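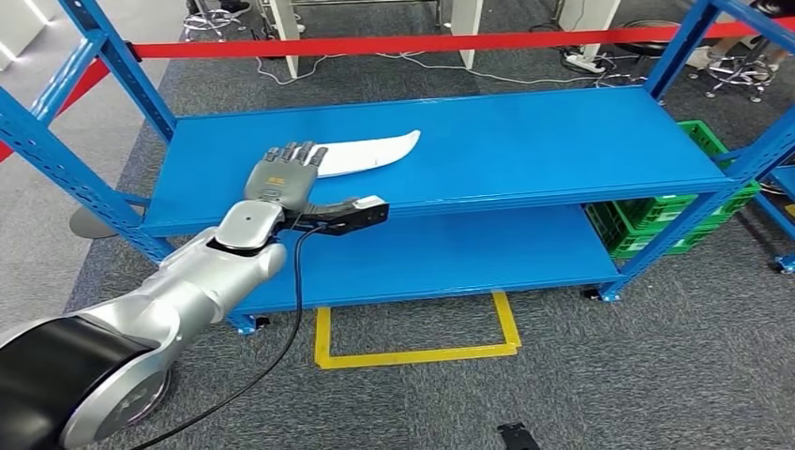
**kelder_ost** wrote:
Hello all. I have a blue metal shelving unit with slotted uprights, two shelves, and it stands on carpet. I want to put my paper archive on it. The seller in Stestham told me 110 kg for each shelf, but there is no label. Can I trust this? Also it moves a little when I push from the side.

**bramblefoot** wrote:
Carpet is your problem. Put a flat board under the feet and tighten all bolts again.

**tinroof** wrote:
I don't agree about the board. Mine stands on carpet for years with no board and it's fine. Fix it to the wall and the moving stops.

**bramblefoot** wrote:
And if he rents? He can't drill.

**kelder_ost** wrote:
Yes, I rent, so no drilling please. Is it better to keep the heavy boxes on the lower shelf?

**tinroof** wrote:
Lower shelf, yes. For the weight I would ask Michalski in Imville, they sell spare shelves and know the old types.

**kelder_ost** wrote:
Thank you both. I will try the board first and write again in January.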